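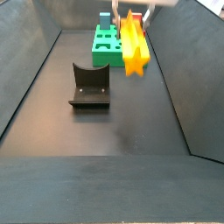 Week 8 notes: the Hostmont visit

Okay, for those of you who missed the bus (and those who came but spent the whole time at the coffee cart), I've typed up what I scribbled down at the Hostmont open day. Read it before the tutorial, please!

We started in the manipulation lab with Xolani Engelbrecht, who had the arm working on shape-sorter pieces in a grey bin. I reckon this was the best part of the day. A yellow piece with a star on the end looks like a toy, but think about what the gripper has to deal with. It's got two metal fingers on a long translucent bar, and the star is hanging well below the grip. Any tilt at the fingertips gets bigger by the time you reach the star. Go back to your notes on lever arms, it's the same business.

Someone asked why they bother with a bin when a flat bench would be easier. Xolani's answer was that the walls are the point: the planner has to bring the fingers in from above and keep them clear of the sides. He also said translucent plastic is a pain for depth cameras, which we'll come back to when we do sensing.

Numbers I wrote down: 412 practice runs so far this year on the sorting task, out of a planned 1,550. Lucian Vlad looks after the logs and was happy to chat about how they label a failed grasp. Grab his handout if you haven't, there are spares in my office.

For the tutorial, bring half a page on these:
How would you measure tilt of a held piece with one fixed camera?
Where would you add compliance, in the fingers or the wrist?

The Ulline conveyor demo is in next week's notes, I ran out of paper.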